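4.2 Recall under distraction

The recall trials were where the Flendberg protocol earned its reputation for wearing out the humans first. Each dog had to leave something it liked and come back to a handler holding something it liked slightly less. Owners in the Nodville group had been told to use one cue word and say it once. Most managed this for the first session. By the second, the recordings contain a good deal of pleading, two kinds of whistling and, in one case, the dog's full name.

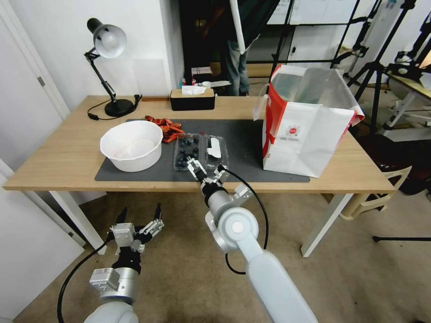

Does repeating the cue make a dog come back faster?

Repeating it mostly taught our dogs that the first call could be safely ignored. Dogs whose owners called once and then waited came back sooner by the end of the course than dogs whose owners kept calling, although the waiting was plainly hard on the owners.

We scored a recall as complete when the dog came within arm's reach and stayed there long enough to be touched on the collar. Tsai's scale, which we used for the earlier sessions, also gives partial credit for "orientation toward the handler." We dropped this after finding that a beagle could orient toward its handler for most of an afternoon without moving a paw. Scores from before the change were recoded from video, and the recoded set holds some 4000 trials. The 1000 trials in the quiet yard were kept apart, as almost every dog does well in a quiet yard and almost no owner lives in one.

Food reward was left to the owner's choice within the limits of the Orau feeding guide. This was a mistake in design, and we would not repeat it. Owners who brought dry biscuit blamed the biscuit, and owners who brought roast chicken ended up with dogs that would not leave their side long enough to be called. Nine dogs were moved to a standard reward after the May sessions, and their scores are reported separately.

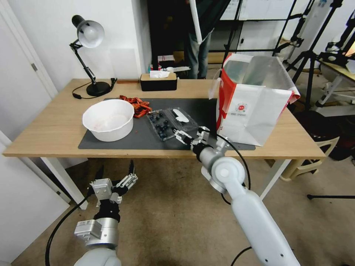

Figure 2. Red dried chili peppers, a white bowl and a container of blueberries on a dark gray mat.

Age had less effect than we expected. Adolescent dogs were slower, as their owners had warned us at length, but the gap closed once sessions were kept short. What did matter was practice between classes. Owners were asked to keep a log, and the logs agree poorly with the dogs. Several describe daily practice in handwriting and ink that do not vary from the first page to the last. We have treated these as statements of intent.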